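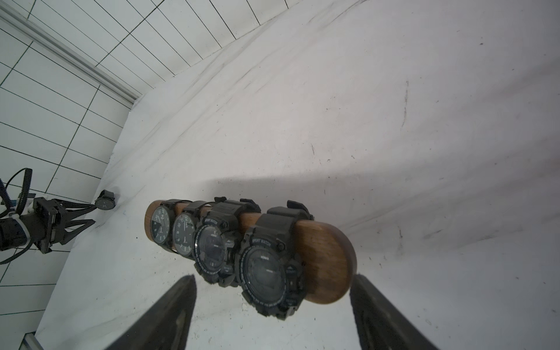 Stevell held its open day on 18th May, and I paid $6 to get in, which included a coffee voucher that the coffee stand didn't honor. The Plalden watch works is the reason anybody stops in town. The bus lets you off at the wrong gate and you walk back along the fence for a while, admiring the dumpsters.

Our group was 14 people, most of them better informed than me. The tour starts in the strap room, which smells like a shoe store, then climbs to the bench floor, where you look through glass at people looking through glass. Talking is discouraged. A man behind me whispered the names of gear parts to his wife for the whole 13 minutes, and she took it well.

The museum corner covers the Adugna years, when the firm tried kitchen timers, and skips pretty fast over whatever happened the January after. I asked. The guide pointed out the restrooms.

The gift shop sells the Trirnunier, last season's model, at a discount that still left me out of the running. I bought a polishing cloth. The big clock over the exit was six minutes slow, and I missed my bus.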